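The Long Afternoon at the Station Kiosk

By Renzo Caruso

Saturday, June 6, 2026

14 shares | 3 comments

My father sold sandwiches in the station of Comareck for most of his life, and when I was a boy I believed that people traveled only in order to eat. They came down from the platform, they looked at the clock, and they bought something. Later I learned that some of them had also a destination.

I went back this spring to see what remains of the habit. The line from Comareck to Illine takes a little more than two hours, and it has no dining car since long ago. What it has is a kiosk at each end, and the passengers must arrange themselves in between. I wanted to know how they do it, and what they still carry from home.

The first answer is that they carry less than before. My grandmother would not step into a train without boiled eggs, bread, a knife and a cloth to put on the knees. Today the food is mostly bought in the last ten minutes, and it comes in packets, with a paper bag to hold everything together.

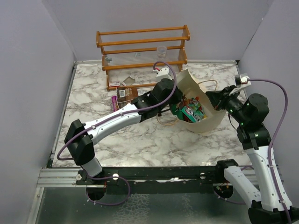
Snacks and a paper carrier bag with rope handles.

Cosimo Negri has run the kiosk at Comareck for 20 years. He took it after my father, and he kept the old counter shutter, which still makes the same terrible noise. He told me that he can guess the length of a trip from what is bought. A person who goes only to the next town takes chewing gum. A person who goes to Illine stands a while in front of the shelf, takes something salty, walks away, and returns for something sweet.

"The sweet thing is for the tunnel," he said. I asked why the tunnel. He shrugged and said that in the dark there is nothing else to do.

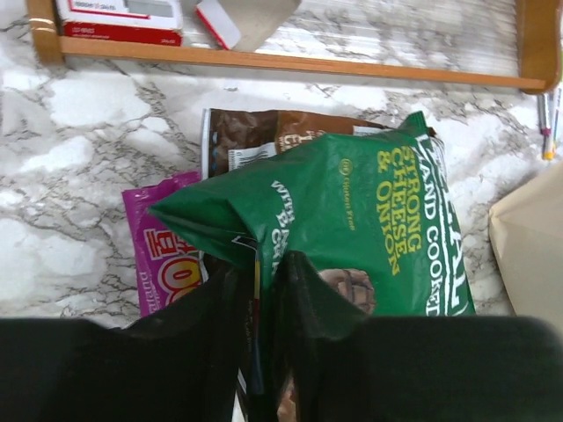

I took the train at noon, on the left side, where one can see the river. There were perhaps a dozen of us in the carriage. For the first part of the trip all behaved very well. It is a rule that I have observed in many countries – the first person who opens a packet feels ashamed, and the second feels free. In our carriage the first was a man in a good suit. He opened his lunch under the table, slowly, as if it were a letter from a lawyer. Before we reached Mancuso everybody was eating.

Mancuso is the stop where, in my childhood, women came along the platform with baskets. They sold almond cookies through the windows, and you had to have the coins ready because the train waited only three minutes. The windows of the new carriages do not open. The train still waits three minutes, and I must say that it felt long.

A lady across the aisle remembered the baskets too. She was going to visit her sister, as she does each month, and she brings always a gift of food, although the sister lives above a grocery store. "If I arrive with empty hands, she looks at the hands," she told me.
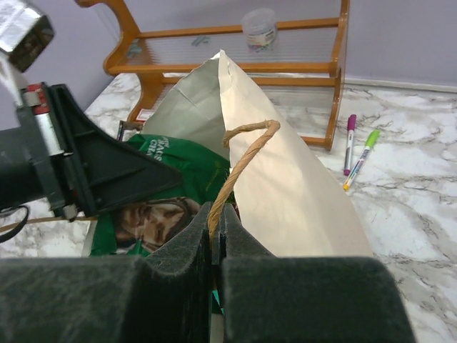
We spoke for a time about smell. This is the real difficulty of eating in a train, and each family has its own law. Oranges were permitted in mine, fish never. The lady accepted fish but not oranges, because the smell stays on the fingers and she likes to read. We could not come to an agreement, and then the tunnel arrived. I remembered what Cosimo had said and I ate my chocolate.

At Illine the kiosk is newer. It is called Lilura, it has a coffee machine that speaks, and the young woman who works there was kind to me although I had too many questions. She sells more in September than in July, when the students come back and have forgotten to eat breakfast. The tourists ask for water and for the toilet.

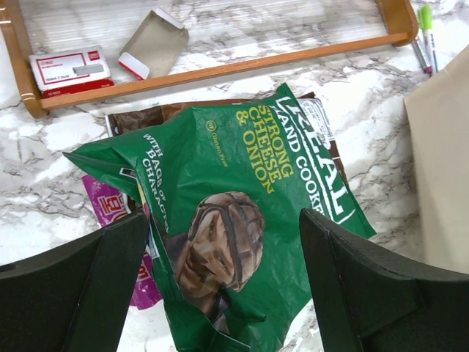 What to Bring

If you take this line, I would advise bread with a hard cheese, cut at home, and one thing that makes no noise when you open it. Bring a cloth also. It takes no space, and the small tables are not always clean.

Sit on the left going to Illine and on the right coming back. The kiosk at Comareck closes early on Sundays, and Cosimo does not make exceptions, not even for me.

3 comments

Related stories
The Last Bakery on Harbor Street
How to Sleep Sitting Up
A Slow Weekend in Illine
Why We Still Write Postcards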